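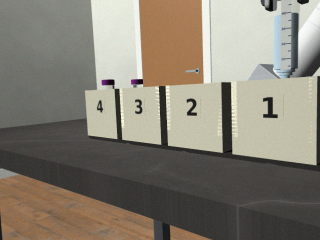
Four boxes, one cylinder and a lot of grippers: a chat with Letay Beyene

I'd been told to allow half an hour for Letay Beyene. I came away three hours later with a cold tea and a notebook full of finger shapes. She tests grippers for Lollisis, mostly in simulation, and she is very happy to tell you which ones she'd never buy.

The job on her screen when I sat down was a lab one. A robot has hold of a clear graduated cylinder and has to deal with a row of numbered boxes on a table, with a couple of purple-capped vials standing behind them. It looks easy enough to me, and I say so.

"Everyone says that," she laughs. "Then I show them what a tall thin thing does when you hold it a few millimetres off centre. It swings out at the bottom, and the bottom is the end you care about!"

Her comparison this time is between two grippers, the Lorno and the Tekard. Both have two fingers. The Lorno closes quickly and has flat pads, while the Tekard is slower and has a shallow groove down each finger. She ran each of them 409 times over the same layout, changing where the cylinder started and how hard the fingers squeezed.

So which won? "The Tekard, but I was cross about it," she says. "I'd already written half my notes saying the Lorno was the one." The Lorno dropped or tilted the cylinder badly in 119 of its runs. The Tekard managed nearly as many good grips at a light squeeze as it did at a firm one, and that was what changed her mind. You can't just squeeze harder when the thing you're holding might crack.

I ask why the boxes have such enormous numbers on them. "So I can shout at the screen," she says. "Box 1, Box 1, you're going to hit Box 1." The row also gives the camera something to get wrong. Look along it from a low angle and the vials at the back are mostly hidden, so she has been trying a second camera higher up. That helped more than either gripper did, which she finds a bit annoying — she'd spent weeks on fingers.

We get on to controllers, and she pulls a face. The first one she tried, Nic Giolla, was lovely to set up and then shook slightly whenever the arm slowed down. With a short object you'd hardly notice. With a long one held at the top, the tip wobbled about like a fishing float. She has gone back to her older controller for now and will try the new one again in June, when there should be an update.

Does any of this hold up on a real bench? "Some of it," she says. "I trust the order they finish in. I don't trust the exact scores." Friction is the bit she worries about most, as her simulated pads never get dusty or worn. She has put seven worn pads in a drawer and wants to measure them all before she touches the settings again.

I ask what she'd tell someone choosing their first gripper. "Take your most awkward object along to the demo," she says, "and don't let them swap it for a cube."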